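Waladach opens its lunch counter recordings, and we'd love your hands

Jan 6, 2021

Hi everyone! Han-gyeol Myung here, from the Waladach project. I usually leave announcements to people with better spelling, but I've been looking forward to this one since November and I asked if I could write it myself.

Today we're releasing the first batch of recordings from our lunch counter work. It's 600 complete demonstrations of a person guiding a robot arm through small food-handling jobs, the kind you'd see behind any café counter: pick up a packaged sandwich, put it on a tray, move it from a tray to a basket, slide a tub over to make room. Anyone doing research or teaching can have them free of charge. Companies can too, for a trial period, and after that we'd like to have a chat.

We picked lunch for a pretty ordinary reason. Our partner Previmberg packs and hands out meals at work sites and community centres, and they asked us a couple of years back whether a robot could help put orders together. We said sure, give us a few weeks. (Sorry, Previmberg!) A wrapped sandwich is a tricky thing to pick up. The wrapping shines and crinkles, the bread gives when you squeeze it, and the wedge shape means there's a good way to grab it and several bad ones. A person sorts all that out without thinking. Our learning system, which we call Grokgate, has to see it done, again and again, from lots of different starting spots.

So that's what we've been doing. One person drives the arm, we record what the wrist camera sees along with how the arm and fingers move, and then somebody shuffles everything on the table and we go again. Elikem Gyamfi runs the sessions and she's strict about the shuffling. If the tray was straight last time, it goes on a slant. If the basket was on the right, it moves left. I got told off in my first week for putting everything back where I'd found it, which is how I was raised, but apparently it's terrible for training data.

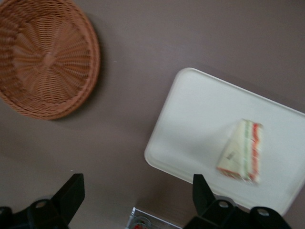

We also keep the messy ones. A lot of the footage has blur in it from the arm moving, and early on we were tossing those recordings out. Gyu-bin Do, who looks after the training side, asked us to stop. The arm is going to be moving when it does this for real, she said, so Grokgate had better get used to a smeary view of its lunch. We now only pull a recording if the data didn't save properly or if the driver gave up partway. Slips and second tries stay in, and they're labelled so you can filter them out if your own project needs tidy runs.

Here's what's in the release:

- 600 demonstrations, each with wrist camera video and the arm and finger positions that go with it
- a short plain-language note for each one, written by the person who drove it ("moved the sandwich to the basket, took two goes")
- labels for clean runs, slips and retries
- 135 extra recordings held back as a test set, with items and layouts that aren't in the main batch

The notes are my favourite part. In-ho Pyo set up the form for them and meant it to be a single line, but our drivers got into it and some of them are practically diary entries. We've left them as written, apart from fixing the odd typo and taking out names.

"I've spent a lot of my working life packing lunches, and I'd never once had to explain how I pick up a sandwich," says Myung-ja So, who came to us from the Previmberg kitchen and has driven more demonstrations than anyone else on the team. "The first day I was awful at it. You're squeezing with somebody else's fingers. Then it clicks, and you start to notice things, like how you always come in a bit low so you don't crush the top."

She's right about coming in low, by the way. We went back and looked, and nearly all of the experienced drivers do it. We never wrote it into the instructions. It's just sitting there in the recordings for a learning system to pick up, and I find that pretty exciting.

I should say what Grokgate can't do yet. It copes well with one packaged item on an uncluttered table. Put a few containers close together and it gets hesitant, and it still struggles with lids that catch the light. It isn't working in anyone's kitchen, and Previmberg isn't planning to put it in one this year. We need more examples first, from more people, and that brings me to the other half of the news.

We're opening up the sessions! Starting this month we're looking for people to come in and drive the arm at our space in the Hong building. You don't need any background in robotics. Sessions run for 2 hours including breaks, they're paid, and Elikem will walk you through the controls before anything gets recorded. We'd especially like to hear from left-handed people and from anyone who has worked in food service. The goal is another 500 demonstrations for the second batch, with soups and salads added to the menu.

We're keeping to one driver in the room at a time, with masks on and the controls wiped down in between, so please be patient if it takes us a little while to find you a spot.

To get the recordings or put your name down for a session, get in touch with In-ho Pyo at the Waladach front desk. For interviews and questions about the training work, ask for me or Gyu-bin. Mornings are best, as we're usually at the table with the arm after lunch.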